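Vandus Returns with a Winter Record
Wed 25 December

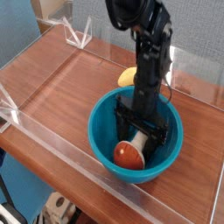
A toy mushroom in a turquoise bowl.

The folk quartet Vandus released its second album, Dratik, in November. It contains nine songs and runs slightly over 30 minutes. Parvaneh Pakzad sings lead on all but the closing track, an instrumental for two fiddles and pump organ.

The writing is more patient than on the debut. "Kang" holds a single chord for most of its length - a risk that pays off once the harmonies enter. The drums are mixed too low throughout, and "Wekora" suffers most.

The vinyl edition is limited to 600 copies.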